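Garment Sorting and Folding Assistant (part-time, fixed term)

Divthorpe Textile Reuse – Nornach depot

Posted 01/03/2018

14 shares | 3 comments

Divthorpe Textile Reuse takes in used clothing and household cloth, sorts it by material and condition, folds it to a set size and packs it for resale or recycling. We are hiring three assistants for the folding line at the Nornach depot. The posts start in April and run for 19 weeks. Extension is possible and depends on intake volume.

The work

Bags arrive on wheeled cages and are emptied onto the sorting tables one at a time. The assistant separates the contents into knits, wovens, fleece and brushed cloth, outerwear, and household cloth. Anything damp, moldy or contaminated goes into the reject bin with the bag tag attached. Pockets are checked before a garment leaves the table. Coins, keys and papers go into the tray marked with the bag number and are logged at the end of each bag.

Sorted items are folded to one of three formats:

Format A – shirts, light knits and other thin tops. Sleeves are laid flat across the back, the sides brought in to the width of the board, and the body folded up in thirds.

Format B – sweatshirts, fleece and heavy knits. One sleeve at a time, sides in, body folded in half and then in half again. Hoods are folded down inside the body before the second fold.

Format C – blankets, throws, table linen and loose lengths of cloth. Folded lengthwise first, then crosswise until the piece fits the shelf template.

A finished fold must hold its shape when it is picked up from below with one hand. If it opens, it is refolded. Stacks are built with the folded edge facing out and must not rise above the line painted on the shelf upright. Mixed stacks are not accepted by the packing team and will be sent back.

Packing is done at the end of the line. Cartons are filled to 80 percent by height and topped with a layer of light knits, so that the lid closes without pressing the heavier items. The packing sheet records format, material group, color group and carton weight. Weights are read from the floor scale, which is zeroed before every carton.

The rate after training is 34 folded items per hour, averaged over a shift and across all formats. Assistants are not expected to reach it in the first two weeks. Refolds are not counted toward the rate.

Hours and pay

Shifts are four hours, morning or afternoon, four shifts a week. Please state which you prefer. We try to keep people on the same shift for the whole contract, but cover for absence may be requested with one day's notice. Pay is hourly at the depot's standard assistant grade, paid every two weeks. The current grade sheet is sent out with the invitation to interview. There is a paid break of fifteen minutes in each shift.

Requirements

No earlier experience in laundry, retail or warehouse work is needed. Applicants must be at least 18 and able to stand for most of a shift. The cartons weigh up to 25 pounds and are moved by hand from the bench to the pallet. Adjustable tables are available on the sorting side and can be reserved for anyone who needs a seated position – please mention this in your application and the place will be set up before the start date.

Good color vision is useful for the color groups but is not a condition. Two of the sorting stations work by material only.

Applicants should be comfortable handling cloth that comes in as it was put into the bag: inside out, knotted, or with one garment pushed into the sleeve of another. A good part of the time on the line goes into getting an item flat before the first fold is made. Thick and brushed fabrics take the longest. They grip each other, and when two of them are lying together the lower one tends to come up with the upper one in bunches.

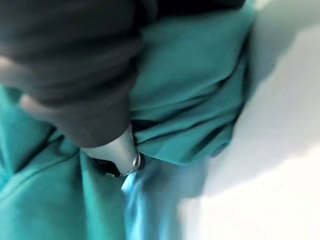
For that reason the practical part of the interview uses heavy cloth only. Candidates are given a mixed pile and asked to separate it, flatten each piece and fold to Format B or C, using the printed sheet on the bench. There is no time limit. We look at whether the creases are smoothed out before folding, whether the edges meet, and whether the candidate notices a wrong format and corrects it. The practical takes up most of the visit; the talk afterward is short.

Training

Training lasts three shifts and is paid at the full rate. The first covers intake, pocket checks and rejects. The second is spent on the folding boards. The third covers cartons, the scale and the Plivero stock screen, where packing sheets are entered. Vusumuzi Mkhize supervises the folding line and runs all three.

Clothing and equipment

Closed shoes with a non-slip sole are required. Aprons, thin cotton gloves and dust masks are supplied. Rings and bracelets must be taken off or covered with tape, as they catch in open knits. Lockers are next to the side entrance. Bring your own padlock.

How to apply

Send a one-page letter with your contact details, preferred shift and earliest start date to Revathi Pisharody, Staffing, Divthorpe Textile Reuse, Murthy Building, Nornach depot. Letters may also be handed in at the front desk during opening hours. A résumé is optional. References are asked for only after an offer has been made.

Applications are read in the order they come in, and interviews are arranged as they are read. The posting is taken down when all three places are filled. Applicants from earlier rounds may apply again and do not need to repeat the practical if they passed it.

14 shares | 3 comments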